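Teaching a wiping task by hand, part one

I said in March that I would write up how we collect demonstrations for the wiping task, and a few people have asked since then, so I'm doing it now. It covers the hand-tracked method only. I'll do the remote control version in a separate post because the problems are different.

The short version of the task is that the robot should pick up a spray bottle, spray a table, put the bottle down, pick up a cloth and wipe. A person does this without thinking. For the robot we need a pile of recordings of a person doing it, with the position of each hand known well enough that the arm can copy the path later. Our target for the first training run is 100 good recordings.
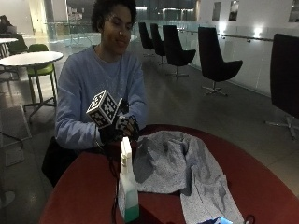
The software side is a program we call Trandeta, which takes the tracking data and turns it into arm movements. It needs to know where each hand is in space, and fingers alone are hard to track once they close around something. So the marker patterns do most of the work. A cube with a pattern on each face can be turned a long way and still show the cameras something they can read, and a smaller block on the back of a glove does the same job for that hand. The gloves are wired, and the cables drop over the front edge of the table, so everybody learns to move without dragging them across the spray bottle.

Before any recording we do a check. The demonstrator holds the cube over the table, turns it slowly, and stops at a few angles while Trandeta compares what it sees with what it expects. If the two don't agree, we start the check over. I used to skip it when we were short on time. I lost most of an afternoon of recordings that way and I don't skip it now.

The cloth is the hard part. The bottle has one shape. The cloth has a new shape every time you put it down, and the hand has to come at it differently depending on where the folds are. At first we laid it out flat before each try, to be neat. The arm then learned to pick up a flat cloth and was no good with any other kind. Now the rule is to drop it and leave it however it lands.

Speed matters too. People who are new to this go too fast, because it's wiping a table and they have done it their whole lives. The recordings look fine to watch but the arm can't follow them. I ask people to move as if the bottle were full to the top and had no lid. That gets them close to the right pace after 2 or 3 tries.

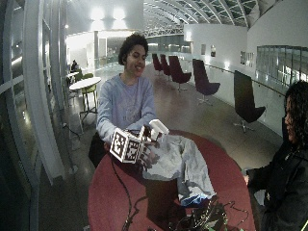
Nanayakkara wrote in after my last post to ask why we bother with hands at all when a remote-controlled arm would give us data that already fits the robot. It's a fair question. With remote control, every motion you record is one the arm can do, and you don't have to translate anything. The trouble is how long it takes. Our people can do a wipe by hand in 20 seconds, and the same wipe with the controllers takes far longer and looks stiff. We plan to use both, with the hand recordings for the bulk and the remote ones to fix the places where the arm gets stuck.

Another thing I'd do differently is the cable layout. We started with everything bundled on the tabletop, which is handy when you need to reseat a connector and bad when somebody wants to wipe that part of the table. Stellard, the shop that makes our brackets, is working on a holder that would go under the rim. Until it arrives the demonstrators wipe the clear side, and the model will probably learn that tables only get dirty on one side.

We also work in pairs now. One person wears the gloves and the other stays beside the table and calls the start and stop. When I did it alone I kept recording myself reaching for the keyboard, and then I had to trim the end off every file.

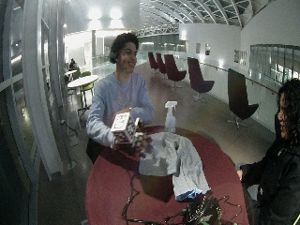
What's next

I still have to sort the recordings we have. Some are obviously bad and I can throw those out quickly. The ones that take time are where the markers disappear for a moment in the middle of a wipe. Trandeta fills in the gap with a guess, and I look at each guess before I keep it.

After that we move the setup to Trerneck, where there is a longer table and the arm is already bolted down. I want to run the first training there before collecting any more. The long-term number we have talked about is 2,000 recordings, but I'd like to see what the arm does with the first batch first.

If you have done this with cloth or anything else that folds, I'd like to hear how you set the starting position. Comments are open below.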